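Speaker Notes – Retail Partner Briefing
Tandik Nutrition, Stendthorpe Conference Center
Saturday, January 18, 2025
Presenter: Benito Zabala, Product Development

Slide 1 – Welcome
Good morning, and thank you for attending. This session covers the Clotent hydration tablet, the labeling changes that go with it, and the ordering schedule for the spring season. Please hold questions on pricing until the final section. Printed copies of the order form are at the registration desk.

Slide 2 – Why a tablet
Our retail partners have told us for several years that ready-to-drink bottles take up too much shelf space and cost too much to ship. A tablet tube holds 20 servings and fits in a jacket pocket. The customer adds water at home, at the gym or on the trail. (Pause. Hold up the sample tube.)

Slide 3 – What is in it
Each tablet provides sodium, potassium and magnesium, with a small amount of cane sugar. There is no caffeine in any Clotent product. Please make this clear to your floor staff, as many customers will know us from the Kao energy line and may assume the two are alike. Kao remains on sale and its formula has not changed.

Slide 4 – Customer survey
We received 1,549 completed surveys from customers who tried the tablet during the test period. Taste was the subject raised most often in the written comments. Lemon was preferred by a wide margin. The berry flavor was described as too sweet, and it has been reworked. The survey asked about taste and ease of use only. It was not a health study, and staff should not present it as one.

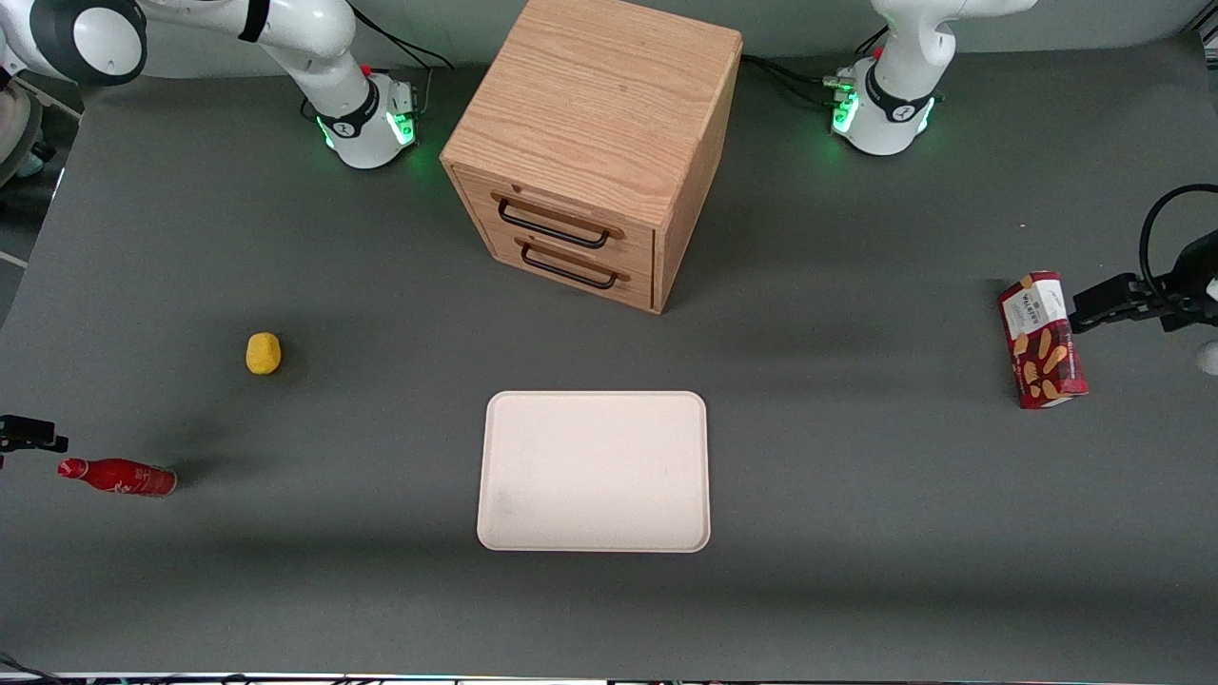 Tabletop with wooden drawer cabinet, tray, red bottle and snack box.

Slide 5 – Display and storage
Tubes should be kept in a dry place and away from direct sunlight. The counter display holds 9 tubes across the front row. We ask that partners place it near sports drinks or protein bars – not in the vitamin aisle, where test sales were weak. Replacement header cards are available at no charge.

Slide 6 – Labeling
The new label moves the sodium content to the front panel in larger type. Stores that hold test stock with the old label may sell it through. Do not place both versions on the same shelf.

Slide 7 – Ordering
Orders open today and first deliveries are planned for March. The minimum opening order is six cases. Mixed cases are not offered at this stage. (If asked about returns, refer to page 2 of the order form.)

Slide 8 – Questions
Allow time for pricing questions first, then open the floor. Samples of lemon and reworked berry will be served in the lobby during the break.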